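Filed under: Guides > Laundry > Lutley 2 Compact Washer

Section 4: Washing soft toys and other delicate members of the household 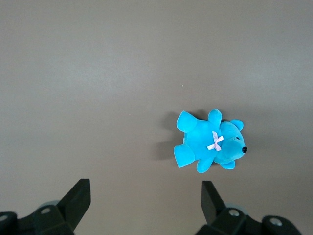 According to one Ukent owner, the Soft Toy program is just Woollens with a nicer name, and she'd like the difference refunded. Fair enough, up to a point. The drum moves much as it does on Woollens, but the final spin is slower and the door stays locked until the water has drained. Refunds are covered in the warranty booklet, at less length than she might hope.

Before you start

1. Read the care label. If it says surface clean only, believe it and close this guide.
2. Check for batteries, voice boxes and anything that crackles. Remove what can be removed. A toy that still sings after step 2 should not go on to step 3.
3. Mend loose seams. The pump filter will take a small amount of stuffing without complaint, then complain all at once.
4. Put the toy in a zippered mesh bag. A pillowcase tied at the neck will do.

Running the program

5. Load the bag with a couple of old towels of a similar colour. One light item on its own tends to ride around the drum and set off the balance warning.
6. Add half a capful of liquid detergent. Powder clings to plush and comes out months later, usually on a dark jumper.
7. Turn the dial to Soft Toy and select Cold. Spin is fixed at up to 1,000 rpm and can't be raised, however firmly you press the button.
8. Press Start. The display may show a longer time than the one it settles on. It is thinking.

Note: Fabric softener flattens the pile. Leave that compartment empty.

CAUTION: Do not open the drain flap mid-cycle to see how things are going. They are going onto your laundry floor.

Drying

9. Squeeze gently in a dry towel. Don't wring.
10. Lay flat on an airer out of direct sun and turn morning and night. Pegging by the ears is quick, but it stretches the ears and upsets smaller members of the household.
11. Brush the pile with a soft brush once fully dry.

If the display shows E4, the filter is blocked. Switch off at the wall and go to Section 5, with a shallow tray and low expectations.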